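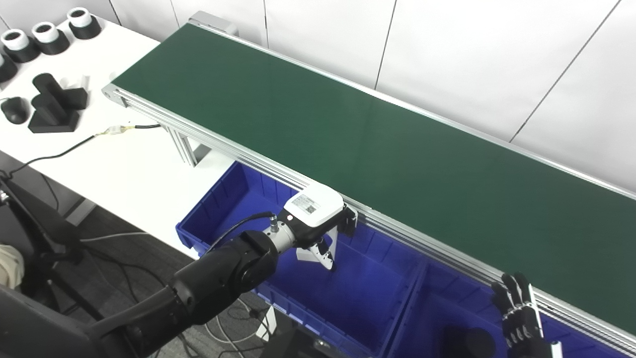 ガレージや物置の整理、棚を買い足す前に一度「自分で作る」を考えてみてください。今回はアルミフレーム(アルミの押し出し材、溝のついたあの角材です)で作業台を組む手順をまとめます。工具は少なくて済むし、失敗してもボルトをゆるめればやり直せる。木工で何度も板を無駄にしてきた私には、これが本当にうれしかった!

作るのは幅1200mm、奥行600mm、高さ850mmの作業台です。棚板が下に一段つきます。身長165cmの私が立って作業してちょうどいい高さなので、背の高い人は脚を少し長くしてください。肘を直角に曲げて、そこからこぶしひとつ下、というのが私の決め方です。

■ 用意するもの

・40角アルミフレーム 820mm 4本(脚)
・同 1120mm 4本(長手の横材)
・同 520mm 4本(短手の横材)
・ブラケット(L字の金具) 16個
・M8ボルトと溝用ナット 各32個
・アジャスター脚 M8 4個
・天板用の合板 1200×600×18mm 1枚
・棚板用の合板 1枚(寸法は後で現物合わせ)
・六角レンチ、直角定規、巻尺、水平器、ゴムハンマー

フレームは溝の規格がメーカーごとに違います。溝幅8mmのものに溝幅10mm用のナットを買ってしまうと、もうどうにもなりません(やりました)。フレームとナットとブラケットは、慣れるまで同じ店の同じシリーズでそろえるのが一番です。

切断は店に頼みましょう。自分で切ることもできますが、端面が直角に出ていないと、組んだときに全部そこへしわ寄せが来ます。私はWaweruという近所の金物店で頼んでいて、いつも図面のメモを渡すだけでやってもらっています。長さの違う材が混ざらないよう、受け取ったらすぐマスキングテープに寸法を書いて貼っておくと後が楽です。

■ 手順1 側面の枠を2つ作る

脚2本と短手の横材2本で、はしごのような枠を作ります。床に毛布を敷いて、その上に脚を平行に並べてください。上の横材は脚の上端とぴったりそろえ、下の横材は脚の下端から200mmのところに下面が来るように置きます。

先にブラケットにボルトを通し、裏からナットを一、二回転だけ引っかけておきます。その状態で溝に差し込むと、ナットが溝の中で迷子になりません。後入れナットなら溝の正面から入れてひねるだけなので、もっと簡単です。値段は少し上がりますが、はじめての一台なら断然こちら!

位置が決まっても、まだ本締めはしません。手で押すとわずかに動く、くらいで止めておきます。

■ 手順2 長手の横材でつなぐ

側面の枠を立てて、長手の横材を4本つけていきます。ひとりで作業するなら、下の2本から始めるのがおすすめです。200mmに切った端材を2つ、横材の下に立てて支えにすると両手が空きます。下がつながれば枠は自立するので、上の2本は落ち着いてつけられます。

以前Atieno Langatさんに手伝ってもらったときは、ひとりが持って、ひとりが締めるだけで、拍子抜けするほど早く終わりました。手を借りられるなら、この手順だけでも借りてください。

■ 手順3 直角を出す

ここが仕上がりを決めます。まず直角定規を四隅に当てて大きなずれを直し、それから対角線を測ります。上の枠の右奥から左手前、左奥から右手前。この2つの長さが同じなら長方形になっています。差が2mm以内に入るまで、長いほうの角をゴムハンマーで軽くたたいて寄せてください。

寄せたら対角の順に少しずつ締めます。ひとつを一気に締めきると、そこを軸にしてほかが引っぱられます。全体を半分くらいの力で一周、もう一度測って、最後に本締めで一周。締めすぎると溝の縁が変形するので、レンチに体重をかけるのはやめましょう。

■ 手順4 アジャスターをつける

脚の下端の中央にある穴にタップ加工(ねじ切り)がしてあれば、アジャスターをそのままねじ込めます。切断を頼むときに一緒にお願いしておくのを忘れずに。加工がない場合は、端面用のベースプレートを使う方法もあります。

つけたら台を置き場所に運び、水平器を長手、短手の順に当てて調整します。コンクリートの床は見た目よりずっと傾いていて、うちのガレージは奥と手前でかなり差がありました。がたつきが消えたらロックナットを締めます。

■ 手順5 天板と棚板

天板はフレームの内側にL字の小さな金具をつけ、下から木ねじで留めます。18mmの板なら木ねじの長さは16mmまで、金具の厚みも考えて、突き抜けない長さを選んでください。端はやすりで面取りして、ワックスかオイルを塗っておくと汚れが落ちやすくなります。

棚板は下の横材の上にのせるだけ。脚をよけるために四隅を切り欠く必要があるので、厚紙で型を取ってから切ります。切り欠きは40mm角より2mmほど大きめにすると、すっと入ります。

■ よくある質問

斜めの補強は必要? 手で物を組み立てるくらいなら、なくても困りません。万力をつけてやすりがけをする人は、背面に筋交いを1本入れると揺れがぐっと減ります。

キャスターはつけられる? つけられます。そのぶん脚を短くして、ストッパーつきを選んでください。アジャスターとキャスターが一体になったものもあって、私は次の台で試すつもりです。

音が気になる? ゆるんだボルトが原因のことが多いです。使い始めて10日ほどたったら、一度全部を締め直してみてください。そのあとは年に一度で十分です。

溝が残っているのも、このフレームの楽しいところです。工具掛けも、照明の支柱も、電源タップも、あとからいくらでも足せます。Mwanaisha Minjaさんは側面に紙テープのホルダーをつけていて、これがとても便利そうで、さっそくまねしました。みなさんの台もぜひ見せてください!

関連記事
・溝用ナットの種類と選び方
・合板の面取りとオイル仕上げ
・ガレージの床の傾きを測る
・有孔ボードをアルミフレームに取りつける
・六角レンチの手入れと買い替えどき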